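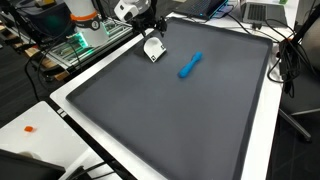 Group Aditz, project report, second draft. Our task was sorting small objects on a tray with one arm and one gripper, and we picked it because the other two on the list needed a mobile base and we didn't have time to learn one. The rules: everything stays inside the rim of the grey tray, nobody touches the objects once a run has begun, and the program has to tell the blue handle-shaped object from the white scoop with the square markers on it. The markers give the camera software something definite to lock on to. The blue one has none, so for that we had to go by colour and outline. Sounds easy. Wasn't.

What we used

Arm and gripper from the department, both laptops ours. Software is our own, called Ziltix, built on top of the course library. The marker part was mostly done by the end of August. The colour part was not.

How it works (short version)

Ziltix takes a picture, looks for markers, works out where the scoop is and which way it points. Then masks out that area and looks for blue. Longest side of the blue patch gives the angle for the grip. The arm goes above the object, turns, comes down slowly, closes. If the fingers close all the way the run counts as a miss and it goes back to the start position.

We limited the speed to 20 per cent for all tests. Tried faster once, gave up on that, the stop distance was too long near the rim.

Tests

We did 40 runs with each object, all on one Thursday, because that was the only full day we had the lab. Object put down by hand in a different place each time, 10 runs per quarter of the tray.

Scoop: picked up in 37 runs. All 3 misses were with both markers turned away from the camera.

Blue object: worse. 29 pick-ups. It's thicker at the ends than in the middle, so when the angle is off by a bit the fingers land on an end and it rolls away. Also the shadow along one side was sometimes counted as part of the object, which pushed the middle point over. We changed the threshold after lunch and the afternoon runs were better but we don't have enough of them to say by how much.

Problems

Calibration drifted. Don't know why. We redid it before every set of 10 and that seemed to keep it OK.

Cables. The bundle at the corner of the tray got knocked twice and one of those times the camera dropped out halfway through a run. Those runs were repeated and are not in the totals.

Merging the two halves of the code took a whole evening. One half used millimetres and the other half metres. Should of agreed that in week one.

Compared with other groups

Group Stallia had the same task and used a suction cup, and they got the scoop less often than us because of the curved side. Aidoo did stacking so there's nothing to compare really.

Still to do before hand-in

Graph of misses by tray position (data is in the shared folder, the sheet called runs_final not runs_final2).
Rewrite the part on grip force, at the momment it only says what value we used and not how we chose it.
Error recovery. If a pick fails the arm should look again and have another go. It's written but untested so it probably goes under future work.
Word count, we're over.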